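Teaching a simulated arm to tidy a kitchen counter, by remote control
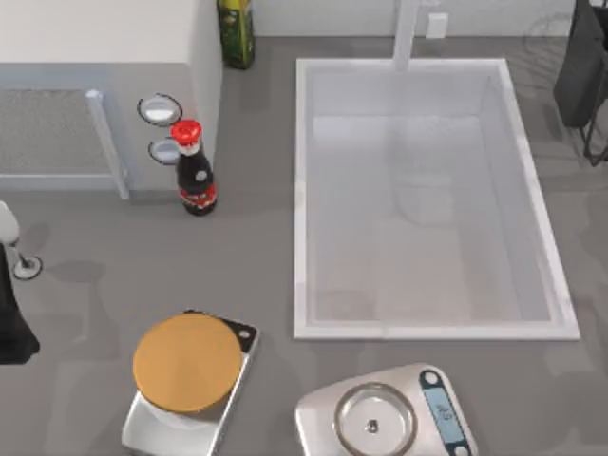
The practice counter in the simulator: two scales, a sauce bottle, the sink, and the arm waiting at the left.

Every tutorial on recording demonstrations seems to begin with a red cube. You pick up the cube, you put down the cube, and the policy you train becomes very good at cubes. I have nothing against cubes, but I have yet to cook with one. These notes cover how we record demonstrations on a simulated kitchen counter at Geddes, using the Oltemance hand controller and the recorder that comes with Junari. The job is a dull one: pick up the soy sauce bottle and stand it on the tan plate of the left-hand scale. It is harder than it sounds, mostly on account of the person holding the controller.

I am assuming you have Junari installed, a kitchen scene that loads without complaint, and an arm that moves when you ask it to. If the last of these is not yet true, Fergus Purves wrote the setup page and is very patient with people who have read it.

Before you start

You will need:
The hand controller, charged
A chair without arms
A clear bit of desk to rest your elbow on
The scene file and its matching reset file
A notebook, paper, for the reasons given under Step 6

The chair matters more than the graphics card. In my first week I recorded a whole afternoon of demonstrations in which the gripper drifted gently upwards at the end of every reach. I blamed the calibration, then the solver, then Fergus. It was the armrest.

Step 1: Write down the task in one sentence

Do this before you touch anything. Ours reads: "Grasp the sauce bottle by the body, lift it clear of the counter, and stand it upright on the tan plate." That sentence settles most of the arguments you would otherwise have with yourself at episode 40. By the body means you do not grab the red cap, however much it looks like a handle. Upright means a bottle lying on its side on the plate is a failure, even if it took you a long time to get it there and you are proud of it.

Be fussy about which object you mean. Our counter has a pair of scales, and "put it on the scale" was good enough for Marion Pringle and me until we compared recordings. She had been using the tan plate. I had been lowering the bottle into the steel bowl on the other one. Both sets were lovely. Together they were useless.

Step 2: Set your viewpoint and leave it alone

Choose the view you will drive from, save it, and use it for the whole session. It is tempting to swing the view round for the grasp and swing it back for the placing. The recorder logs what the arm does and what its own cameras show, and it has no idea that you were peering round the side of the bottle at the time. You end up with demonstrations full of confident moves based on things the policy will never see.

A high view works well for this task. You get the bottle, the plate and the stretch of bare counter between them all at once. What you lose is height, so use the shadows. When the bottle leaves the counter its shadow comes away from its base, and when it is nearly down the two meet again. After a dozen goes you stop noticing that you do this. If your scene has shadows switched off to save time, switch them on again while you are driving.

Step 3: Home the arm and set the scaling

Press and hold the home button until the arm settles. Then open the Motion tab and look at the scaling, which decides how far the gripper travels when your hand moves. At one to one it feels natural and you will knock everything over. We use a hand-to-gripper ratio of 2, so that moving your hand ten centimetres moves the gripper five.

Check the clutch as well. Holding the trigger connects your hand to the arm and letting go disconnects it, so you can bring your hand back to somewhere comfortable. Practise this with no recording running. New drivers tend to let go of the clutch and the bottle in the same movement, and the bottle minds.

Step 4: Do five runs you intend to throw away

Name the session "scratch" and drive the task start to finish. Watch for three places where it goes wrong.

The approach. The bottle stands close to the cabinet, with a round ring fixture right behind it. Come in from the open side of the counter, low, with the gripper already open. If you come in from above you have to turn the wrist late, and the bottle will be over before you have finished turning.

The lift. Go straight up first and sideways second. Cutting the corner looks stylish on screen, and teaches the policy to drag the base of the bottle along the counter like a reluctant dog.

The placing. The tan plate is a flat disc that sticks out past the scale on its left side. Aim for the middle of the plate. Put the bottle down on the overhang and you are asking more of the physics than it has promised you.

Step 5: Record

Start a new session and give it a name with the task in it. Future you does not know what "test_final_b" was for.

Each episode goes like this:
Press reset and wait for the objects to stop settling.
Press record, then count to one in your head.
Drive the task at a steady pace.
Open the gripper, back away, and bring the arm clear of the plate.
Hold still for a moment, then press stop.
Mark it keep or bin before you do anything else.

The backing away is part of the task. If you stop recording the moment the fingers open, you will train a robot that puts the bottle down beautifully and then stands there with its hand round it for ever.

On pace: go slower than feels sensible and faster than feels safe. Long pauses are the real poison. When you hesitate above the bottle to think, the recording fills up with frames in which the correct action is to do nothing, and the policy learns this lesson better than any other. If you need to think, think before you press record. If you get lost halfway, bin it and have a biscuit.

The recorder cuts off any episode longer than 90 seconds. You should be nowhere near that. If you are, look at the scaling again, or at the biscuits.

Step 6: Vary the things that should vary

The reset file moves the bottle a little each time, and turns it so the label does not always face the same way. Leave this on. Some people switch it off because the runs come out tidier, and then wonder why their policy reaches with great assurance for a place where there is no bottle.

Vary your own part less. Pick one side to approach from and one height to lift to, and stick with them. If two of you are driving, agree these beforehand and write them in the notebook. Marion lifts high and I lift low, and the policy trained on both of us split the difference by wobbling. We now have a page headed "Lift height" with both our signatures on it, like a treaty.

The notebook is also for anything odd. The comments box in the recorder is perfectly good, and in all my time here I have not seen a single person fill it in.

Step 7: Keep some of your mistakes

A clean set of demonstrations shows the arm what to do when everything is going well. It says nothing about what to do when the first grasp slips. So if you nudge the bottle and it stays upright, carry on: open the gripper, back off a touch, come in again. Mark these as keep and tag them "recovery".

What you should not keep is a run where you knocked the bottle flat and spent the rest of the episode chasing it towards the sink. I have one of these from July, saved under a name I will not repeat. It is for private viewing only.

Step 8: Play it back before you go home

Open the session in the replay window and run every kept episode at speed. You are looking for jumps in the gripper path (the controller lost tracking), flat stretches (you were thinking) and any episode that ends with the bottle leaning or off the plate. Bin without mercy.

Then replay a handful through the simulator itself, action by action, and see whether the bottle still lands on the plate. If it does not, the timing between the controller and the recorder is off, and it is far nicer to learn this after one session than after ten. The fix is under Settings, Sync, Measure delay. It takes a minute and makes a noise.

How many is enough?

For this task our first usable policy came from 53 kept episodes, recorded over two sittings. It managed the bottle when it stood more or less where we had usually put it and sulked when it did not. The full Trudivdale set, which covers the same counter with several tasks, stands at 1,190 episodes, and I can feel every one of them in my right shoulder.

My advice is to stop early, train something small, and watch it fail. The failures tell you which demonstrations to record next. Ours kept missing bottles that started closest to the cabinet, so the next sitting was nothing but those.

Common troubles

The arm moves the opposite way to my hand.
Your saved view and the controller disagree about which way is forward. Press Align while facing the screen.

The gripper closes but the bottle slides out.
You are gripping too near the shoulder, where the body narrows. Go lower.

The arm shakes when I hold it still.
So do you. Turn the smoothing up one notch, and no further, or it will feel like steering a barge.

Reset puts the bottle down already falling.
The reset file belongs to a different version of the scene. Load the pair together.

Page last changed 30th November, to correct the name of the Sync menu and to withdraw a remark about Fergus.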